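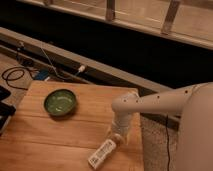
# The encore that was always on the setlist

Pacita Navarro has announced her last tour twice. The first was in June, six years ago, and I bought a ticket, a programme and a rather sad tea towel. The second begins next month. Her new label, Plevemetti, calls it "the true goodbye", and I would like to know what that makes the other one.

I should say that I like her songs. *Escobedo*, the record she made with the pianist Rogério Barbosa, is still the one I put on when the house is quiet. It has 17 tracks, and I would drop perhaps two. Her voice has gone lower at 70 and the slow numbers are better for it.

But farewell is now a business, and she is far from its worst offender. Sylvie Grewal books acts for the Trelto, a hall with 3,313 seats, and she was blunt when I rang her. "Put 'final' on the poster and the balcony goes in a morning," she said. "Leave it off and I'm still selling the balcony on the night." Had any singer ever asked her to take the word off? She laughed for quite a while.

Navarro's manager, Teodoro Agbayani, told me by email that the first farewell was "to a chapter". He didn't say which chapter. He did attach the prices, and the cheapest seat costs twice what I paid last time.

Esther Magesa sang backing vocals on that earlier tour and is kinder than I am. She says Navarro wept in the van after the closing night and meant every word. I believe her – I was in row F and I wept too. I only wonder whether those of us who paid for an ending are owed anything when it gets moved.

The live album from the new dates is already listed for sale by Rovier. It has a running order, right down to the encore. The first concert hasn't happened yet.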